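Finger pad comparison on garments: README

By Nuria Gebreyes
6 Nov 2025

Read this before quoting any number from the Kosik folder. The set compares two pad compounds, Kondora and Kekach, on hand-held two-finger grippers used on clothing laid out on a bed. Omar Khalaf did the logging and I did the labels. The supplier sheet for Kondora says it "handles all household textiles", and I have yet to see the test behind that line.

## What is in it

There are 60 episodes. Each has wrist video, finger opening and a text label. We logged no force, so anyone hoping to rank pads by grip strength will have to look elsewhere.

Episodes cover approach, pinch and release. Approach clips are longer than they need to be and I would trim them before training. The blue pads start apart, and on plain cloth with soft creases it is hard to say from the video which fold the operator means to take. 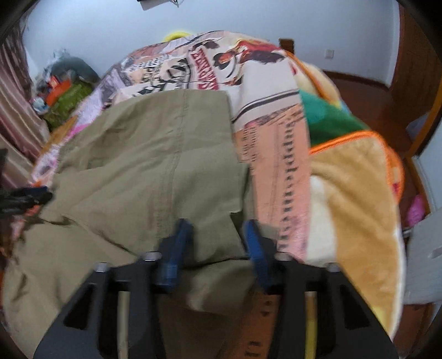

Open fingers over khaki olive-green trousers, before any contact label.

## Labels

- `approach`: fingers open, no cloth between the pads.
- `pinch`: cloth between both pads. It says nothing about how well it is held.
- `slip`: cloth leaves the pads before the operator opens them. Omar and I disagreed on 15 of these and the disagreements are kept in `notes.csv`.

Gathered fabric flatters every pad. A ruched band gives the fingers a ready-made ridge to close on, and a pad that does well there may still fail on a flat sheet of the same cloth. Please report the two apart - the Beyene summary in March did not, and its single score means very little to me.
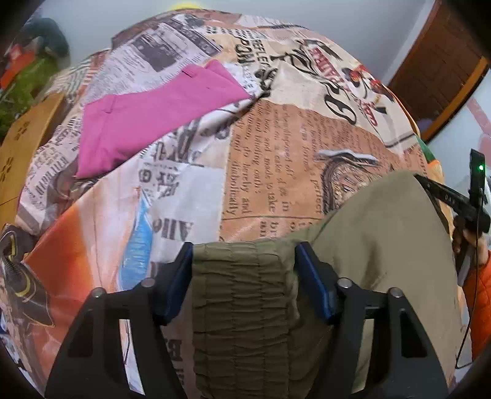 ## Known problems

1. Busy bedding. The printed newspaper cover confuses simple colour masks, and lettering gets picked up as cloth edges.
2. Wide lens. Straight lines bend near the borders. Calibrate first.
3. A second gripper comes into view in places. Filter on `tools_visible` if your model expects one.
4. Frame drops. Gaps over 400 ms are flagged, shorter ones are not.

## Not settled

Whether pad compound matters at all next to operator habit. We used 4 operators and did not balance them across pads, so I would not bet on either product from this set.

Contact: Nuria Gebreyes, Kosik data desk
© 2025 Kosik | Back to top
4 comments | 15 shares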